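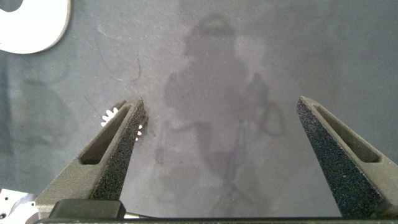 ## Fitting the gears on your Dorkik plate

1. Spread the dark mat on your table and lay the round white plate flat in the middle of it, with the bare peg toward you.

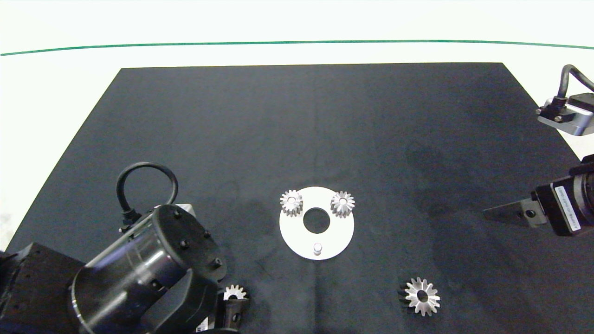 2. Take your time with the last gear, friend, and lower it straight down over the peg.

> **Caution:** Please don't tap a tight gear! Lift it off, turn it a little, and try again.
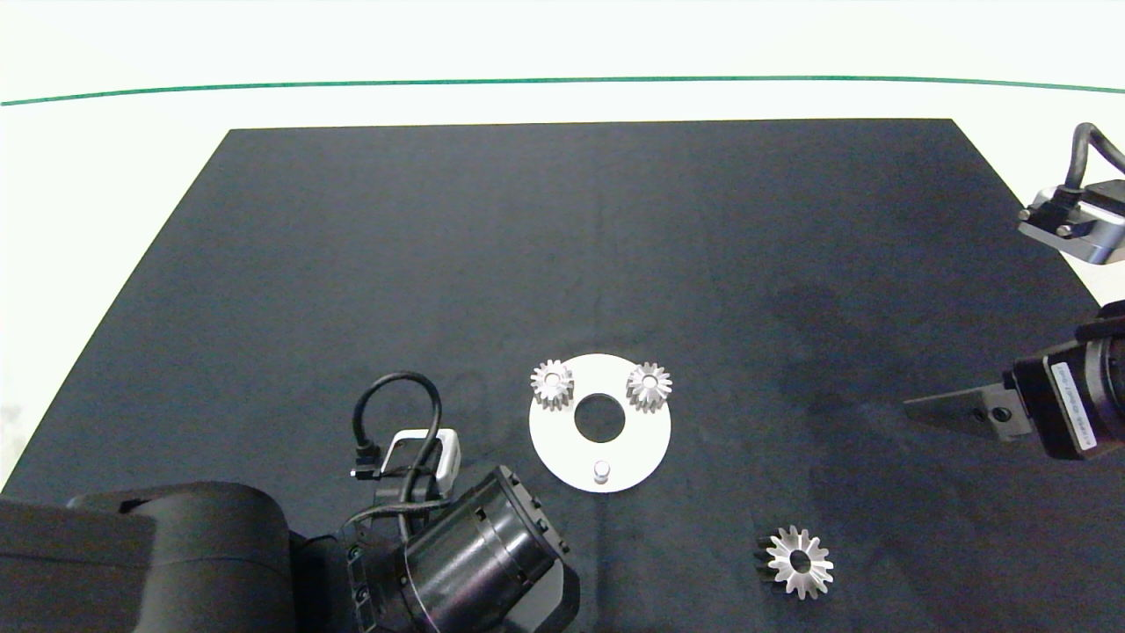 3. Turn the gears slowly by hand, 12 full turns if you have the patience (it's rather soothing).
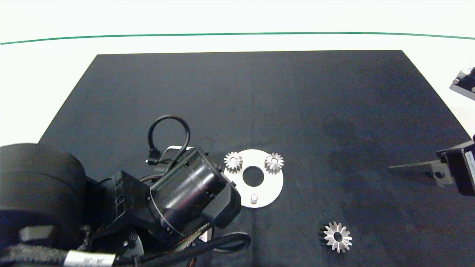
*Fig. 4. Plate with two gears on and the near peg open.*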